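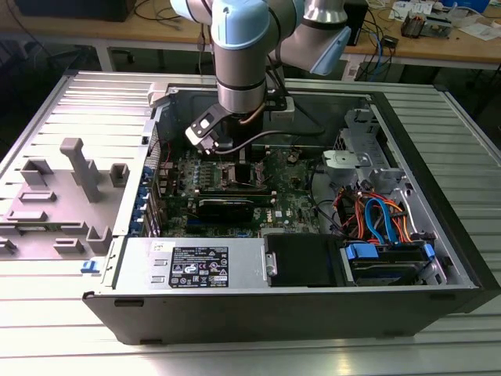 Taking a Desktop Computer Apart with a Robot Arm
Project report, spring term
Dalia Navickas and Evanthia Giannakopoulos
Workshop: Balaskas shared workshop, back bench

1. Background

Old office computers come to the Balaskas workshop every month, and most of them still have memory modules which can be used again. Removing a module by hand is easy. For a robot arm it is a difficult task, as the clips are small, the module is thin, and the space between the drive cage and the cables is narrow. In our project, which we named Plireck, we wanted to learn how much of this work an arm can do when a person guides it, and which parts could later run alone.

We limited the project to one type of tower case. The side panel is taken off by a person and the processor is also removed by a person before the arm begins. We did not try screws.

2. Setup

The case lies on its side on the ribbed aluminum table, so that the motherboard faces up. Our first plan was to keep the case standing, but then the gripper had to enter from the side and the wrist did not have enough room to turn. With the case lying down, the arm can come from above.

The control program is called Fultov and was written by Dalia in Python. It sends a new target position to the arm 20 times per second and it stops the arm if the motor current is higher than the limit. Evanthia made the Grestico fingertips, which are thin covers for gripper fingers, printed in a soft plastic. They were tested separately, on loose modules, and the results are in section 4.

3. Procedure

Each trial had the same order. First the arm moved to a waiting point above the case. Then the operator guided it down toward the memory slots, opened the clips, closed the fingers on the module and pulled up slowly. A trial was finished when the module was out of the case, or when the safety stop was used.
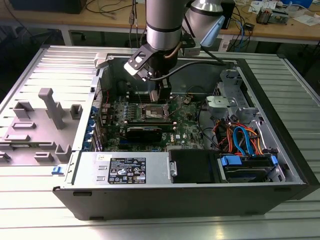 Figure 1. The gripper fingers reaching down toward a memory module beside the empty CPU socket.

The most important part was the angle of approach. If the fingers came down even a little tilted, they touched the neighboring slot before they reached the module. We corrected this by hand at the beginning, and later we saved a good wrist angle in Fultov and started every trial from it.

4. Results

We made 60 guided trials. In the early ones the module was often released on one side only, and it stayed stuck at the other end. Opening both clips fully before gripping solved most of these cases. The safety limit was set to 80 percent of the allowed motor current — with a lower value the arm stopped too early, already when it pulled against the slot.

The Grestico covers held the loose modules better than bare fingers did, but they are thicker. We have to make them thinner before they can be used between two slots.

5. Problems and next steps

Cables were a bigger problem than we expected. The power and data wires move a little when the case is handled, so a path that was free in one trial may be blocked in the next. We now check the wires before each start and tie them back if necessary. The cable of the gripper also needs attention, and we want to fix it closer to the arm.

In December we would like to repeat the trials with a second type of case. The recorded log has 1832 lines of wrist positions, and Dalia is using it to write an automatic version of the approach movement. The pulling movement will stay under human control for now.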